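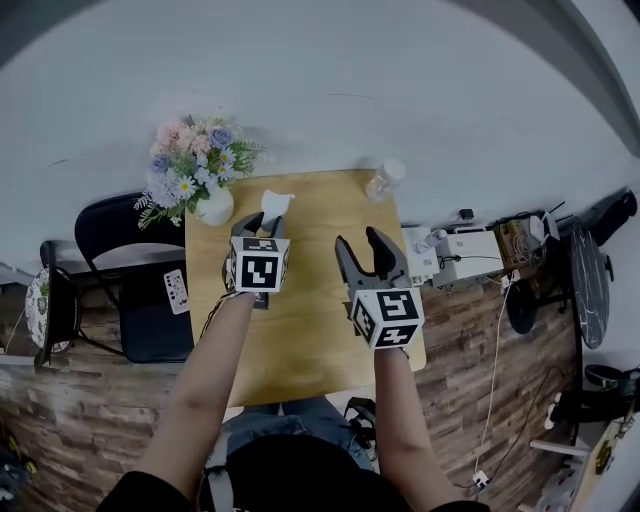
Photo: Brerell Home Services, Household Guidance Library

How to Clear and Clean a Small Dining Table

Household Guidance Sheet 38. Last reviewed 26/11/2019.

Purpose

A small square table in a shared room is seldom used for meals alone. It holds flowers, drinks, mail, tissues and whatever was carried in from the kitchen. This guidance sets out the procedure recommended by Brerell Home Services for clearing such a table, cleaning the top and returning the items that belong on it. It applies to light wood tabletops with a sealed finish. Tables with an oiled or waxed finish should be treated according to the instructions supplied with the furniture.

The full procedure takes nearly 40 minutes the first time it is carried out. Where the table is cleared daily, the routine in the final section is sufficient on most days.

What you will need

Two soft cloths, one for washing and one for drying
A bowl of lukewarm water
A mild dish soap
A small waste bag or lidded bin
A tray or shallow box for items that will be put back
A dry, soft brush for artificial flowers
Felt pads for the base of any vase or heavy ornament

Do not use scouring pads, bleach or undiluted vinegar on a sealed wood top. Furniture polish is not required for this procedure and may leave a film that attracts dust.

Step 1. Remove the waste

Begin with paper. Used tissues, napkins, receipts and wrappers should be picked up first and placed directly into the waste bag. A crumpled tissue should be lifted straight up and not dragged across the top, as it may be holding crumbs or grit that can mark the finish. Hold the waste bag open beside the table while this is done. Setting waste down on a chair for later collection is discouraged.

Check each piece of paper for writing before it is discarded. Telephone numbers and appointment times are often noted on whatever is at hand.

Step 2. Deal with bottles and drinking vessels

Plastic bottles should be checked for contents and for a properly closed cap. A bottle that still holds liquid is to be returned to the kitchen or to the person using it. An empty bottle should be rinsed and placed with the household recycling in accordance with local rules.

Bottles are frequently left at the corner of a table nearest the wall, where they are easily knocked over the side. Move them before any cloth is used. If a bottle has left a ring on the surface, make a note of its position and attend to it in Step 5.

Step 3. Move the flowers

A vase should be carried with both hands, one beneath the base and one around the body. Never lift a vase by the flowers or foliage. Where the arrangement is wide and hangs over the edge of the table, gather the outer stems gently inward before turning away, so that they do not catch on the back of a chair.

Place the vase on the floor against a wall, or on a counter, outside the normal walking path. Fresh flowers should have their water changed at this point. Artificial flowers should be brushed from the center outward with the dry brush. Pale blooms in pink, white or lavender show dust earlier than foliage does and may need a second pass. If dust remains, wipe each petal with a barely damp cloth and allow the arrangement to dry completely before it is put back.

A white ceramic vase may be wiped with the same soap solution used for the table. Dry the base thoroughly - moisture trapped under a vase is a common cause of pale rings on wood.

Step 4. Clear the chairs

Chair seats tend to collect what the table cannot hold. Remove cards, sticker sheets, paper slips and similar small items from the seat cushions, and sort them as in Step 1. Adhesive sheets deserve particular attention, as body heat and pressure can transfer the adhesive to the fabric.

Trays and large plates are sometimes stored upright against a chair. This is acceptable for a short period but is not recommended as a permanent arrangement, particularly on smooth flooring, where the lower edge may slide. Store trays flat in a cupboard or upright in a rack.

Once the seats are clear, pull the chairs back from the table. Metal-framed chairs should be lifted and not pushed, unless their feet are fitted with pads.

Step 5. Wash the top

Add a few drops of dish soap to the bowl of lukewarm water. Wring out the first cloth until it no longer drips. Wipe the table from the far edge toward yourself in straight, overlapping strokes, following the grain of the wood. Rinse the cloth after each section.

Dried food should be covered with the damp cloth for 30 seconds and then wiped away. Do not scrape it with a fingernail or knife. For a light ring left by a bottle or vase, wipe the area, dry it and leave it uncovered until the next day. Many such marks fade without further treatment. A mark that remains in December, when heated rooms are at their driest, is likely to be in the finish itself and may require refinishing.

Finish with the four edges and the corners. Edges are handled more than any other part of the table and are often left out.

Step 6. Dry the top

Dry the whole surface with the second cloth without delay. Standing water should not be left on wood, including sealed wood. Check the surface by looking across it at a low angle toward a window or lamp. Streaks indicate that too much soap was used; wipe again with clean water and dry.

Step 7. Return only what belongs

Fit felt pads to the base of the vase and return it to the table. A corner position leaves the greatest working area, but the base should stand well inside both edges. Turn the fullest side of the arrangement toward the room.

All other items should be considered individually. Anything not used at the table each day should be stored elsewhere.

The area beside the table

Electrical equipment kept on the floor along the wall should be left in place while the table is washed, and the bowl of water should stand on the opposite side. Loose cables stored in a cardboard box are best coiled separately, fastened and labeled. For instructions, refer to Household Guidance Sheet 30, Cables and Cords.

Wood-patterned flooring under the table should be swept after the top has been cleaned, with the chairs still pulled back. Return the chairs when the floor is clear.

Daily routine

Discard tissues and paper.
Return bottles to the kitchen.
Clear the chair seats.
Wipe the top with a damp cloth and dry it.
Check that the vase is clear of the edge.

Printed copies of this sheet may be requested from the Brerell Home Services office by quoting reference 841.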